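Demonstration gathering (robot learning)

Demonstration gathering is the stage in robot learning at which people perform a task so that a learning system can be trained on recordings of it. The recordings are called demonstrations, and one complete performance, from the starting layout to the finished one, is called an episode. The term covers both remote operation, in which a person drives a robot arm through the task, and direct recording, in which a person does the task with bare hands and a camera is placed at head height. This article deals mainly with the direct form as applied to small handling tasks, and takes the Drinorley cup and lid set as its running case.

Background

Early work on learned handling used a robot for every episode. The method gives exact joint positions, but it is slow, and the operator's skill with the controls limits what can be shown. Direct recording drops the joint positions and keeps the hands. What the learner receives is a stream of images, from which hand position and grip must be estimated afterward.

The trade is considered worthwhile for tasks in which the fingers do different jobs at the same moment. Handling a thin plastic lid is a common case. One hand supports the lid while single fingers of either hand press or steady it, and few two-jaw grippers can copy this directly. The learner is therefore trained on the movement of the object first, and the match to a given gripper is made in a later step.

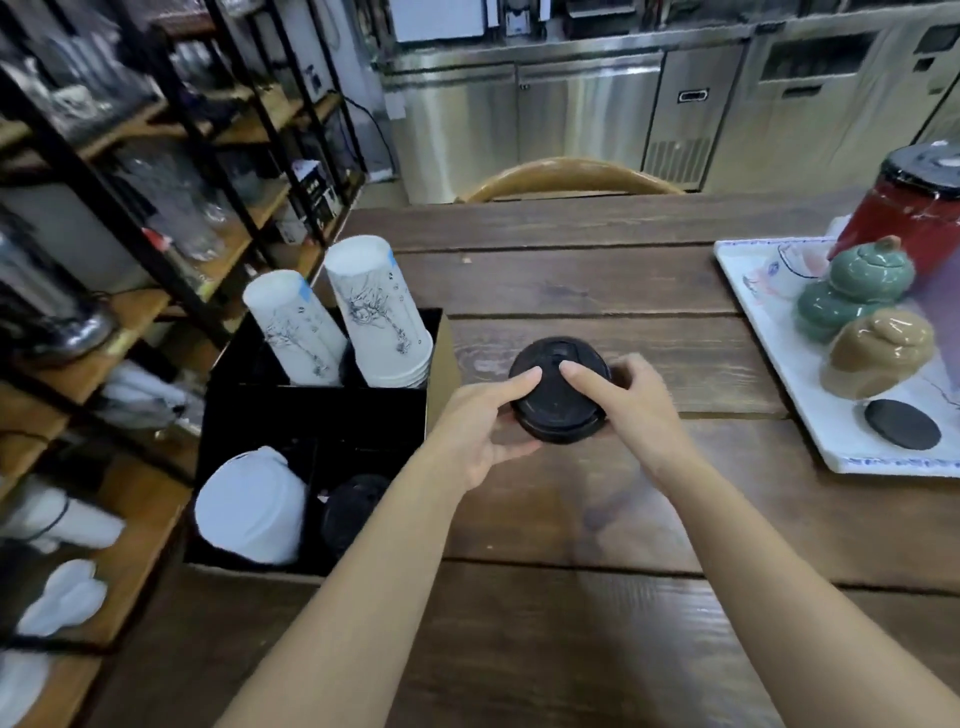
Two-handed hold on a black cup lid, with the cup and lid organizer to the left.

The Drinorley set

The Drinorley set was recorded in a room with a plank table, open shelving and a line of steel counter units. It holds 3,419 episodes, of which 992 were set aside for testing. The tasks are restocking a divided organizer with paper cups and lids, taking single items out of it, and returning them to the right compartment. Pascal Ackermann wrote the task sheet, which is often reused by other groups in shortened form.

The sheet states the goal of each episode and leaves the method open. A typical line reads "cup upside down in the rear section, lids in the front, black and white kept apart." Demonstrators were not told which hand to use or in what order to work. Ackermann's notes give the reason for this: an earlier trial at Hovcombe had fixed the order of steps, and the trained system stopped whenever a cup was already in place.

Layout changes

Between blocks of episodes the organizer is shifted, turned or refilled to a different height. Stacks are allowed to lean. Items with no part in the task, such as trays and dishes, may be left on the table and moved between blocks. The background is not cleared or covered. A learner trained only against a plain backdrop tends to tie its movements to the table edge, and the fault does not show until the table is changed. 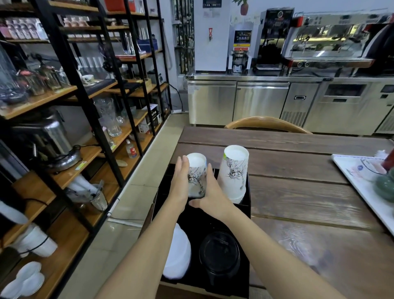

Changes of this kind are logged by block and not by episode. The log records the position of the organizer, the height of the stacks, the lighting, and the time of day at the start of the block. Camera height is entered once per demonstrator. If the camera slips, the block is closed and a new one opened, even when the picture still looks usable – small shifts in angle spoil the depth estimate before they can be seen by eye.

Segmenting and labels

Each episode is cut into segments after recording. The Drinorley scheme uses reach, contact, hold, move, seat and release. The boundary between hold and seat causes most of the disagreement between labelers, as a cup pressed into a compartment may be adjusted several times before the hands leave it. The scheme settles this by rule: seat begins at the last contact between cup and organizer that is not broken before release. A single frame is not enough to apply the rule, and labelers work from the moving record in both directions.

Episodes with mistakes are kept. A dropped lid followed by a pick-up is labeled as a recovery and stored with the rest. An episode is removed only if the hands leave the picture for the whole of a segment, or if the record has gaps. Under these rules 111 episodes were removed before the final count.

Known limits

Direct recording carries no measure of force. Two cups pulled from a tight stack look much like one until they part, and the effort needed is absent from the images. The Antal method adds a thin pressure pad under the organizer, which gives total load but not the force at each finger. Fingers on the far side of an object are also hidden from a head-height camera. Stondelen, a later set with the same task sheet, adds 3 fixed side cameras for this purpose, at the cost of a longer setup.

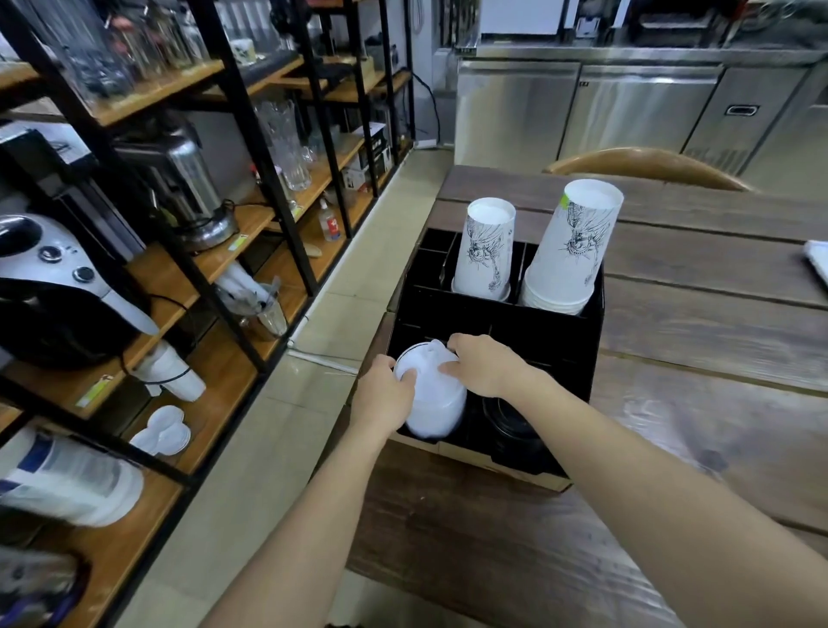

Comments

Marit: The rule for the start of "seat" should mention nested stacks. When a cup goes onto another cup it may never touch the organizer at all, and we ended up counting contact with the stack as contact with the organizer.

tolva_k: Same problem with lids. We added a seventh label for stacking and relabeled everything in February. Agreement got better, but the old scores can't be compared any more.

Marit: Did you keep the old labels next to the new ones?

tolva_k: Yes, in a separate column. Anyone using the six-label version should say so.

R. Benning: Is the removed group available anywhere? Gaps in the record would be useful for testing dropout handling.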